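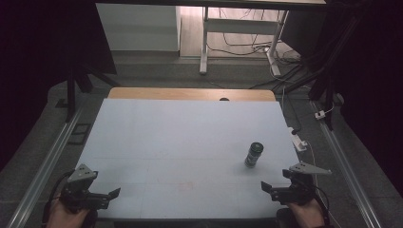

Cenby Table Cover, Pale Blue-White

A smooth cover for rectangular work tables and craft tables. It lies flat on the top and gives you a light, even surface that wipes clean. Made by Gremeneo and sold in single sheets.

Item no. 3896
Color: pale blue-white
Finish: smooth
Shape: rectangular
In the packet: one sheet, 2 fixing strips, instruction leaflet

What it is for

The Cenby cover protects a wooden table from scuffs, glue and everyday spills. It is used mostly in hobby rooms, classrooms and shared workrooms, where one table does several jobs in a day. Small dark items are easy to find on it – a slim canister like the one in the photo stands out well against the pale sheet.

Size and fit

The sheet does not have to reach every edge. On a longer table you can leave a strip of the wood showing at the far side, as on the light tan table pictured. If you want full coverage, measure the top before ordering and go up one size. The cover can be trimmed with a craft knife and a metal ruler. Trimmed sheets cannot be returned.

Fold lines

The cover is shipped folded. Faint lines across the surface are normal when it is new. Lay it out flat at room temperature for 7 days and most of them will settle. Do not iron it.

Fixing

1. Wipe the table and let it dry.
2. Lay the sheet and square it to the front edge.
3. Lift one side, peel the backing from the first strip and press it down.
4. Do the same on the other side.

The strips come off wood without residue if you pull slowly and keep them low to the table.

Care

Use a damp cloth and dish soap. Red and orange marks, such as marker, crayon or tomato, should be wiped up the same day. Left longer, they can leave a light pinkish smudge. A paste of baking soda takes out most of it. No bleach, no scouring pads. Put a mat under anything hot.

Customer review

"We have two of these at Gustside and they get used all day. Lies flat, cleans up fast. One corner lifted and I put on a new strip." – King-fai Lui

Delivery

Orders placed before noon on Wednesday ship the same week. Replacement strips are sold separately in packs of two. For bulk orders, contact Jacinto Cárdenas in the sales office.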